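Budgeting for a small packing arm – where does the money go?

Precious Radebe
Posted in Small Shop Equipment

Hi all! I sort and box bar soap for a little mail-order business at home, and I'm trying to plan for a tabletop robot arm by June. Graltard has one I like, and Sulport has a cheaper one with a shorter reach. All the bars come in different wrappers and sizes, and right now every one of them goes through my hands at the table.

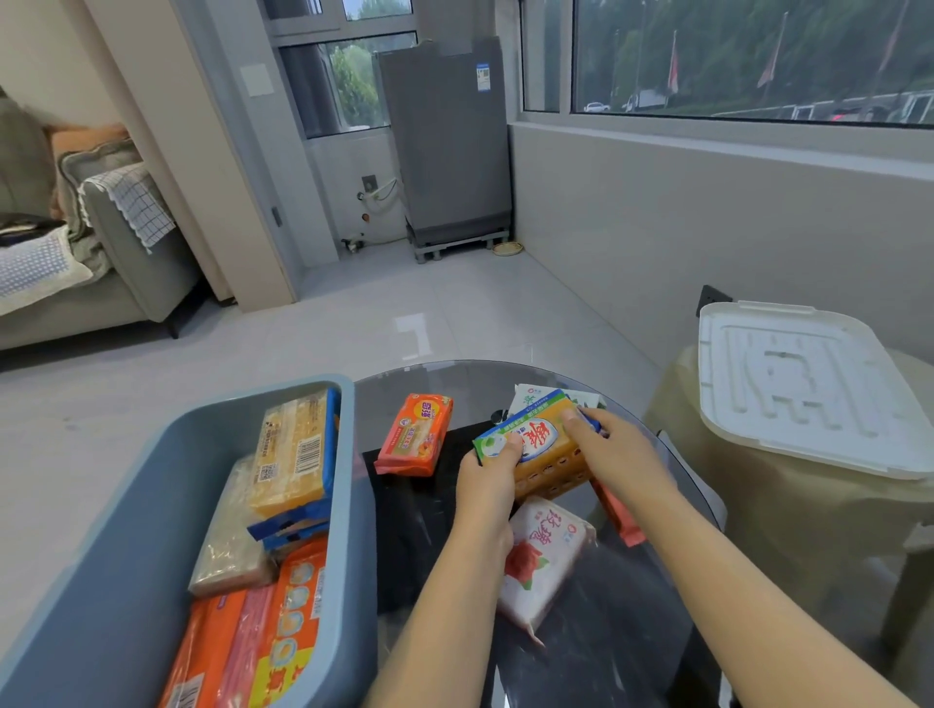
Should I buy the arm and the gripper from the same seller?
For a first setup I would – one warranty, one phone number, and the bolt holes line up.

What else should I put in the budget? I've only priced the arm so far.

Magagula
Price the gripper fingers separately. Slick wrappers are a pain, and I went through 4 sets of soft pads before I found some that held. I'd also set aside 13 percent for cables, mounts and shipping (mine came in right at that). Ask Sulport what a spare motor costs before you fall for the low price.

fultbridge_fan
just get the cheap one, you'll want a bigger one in 2 years anyway

Tallow and Twine
Rent first if you can! I had one for nine weeks and learned my table was too wobbly for it. A solid bench wasn't in my plan at all, and neither was the time spent teaching it each new box size – put some hours down for that too.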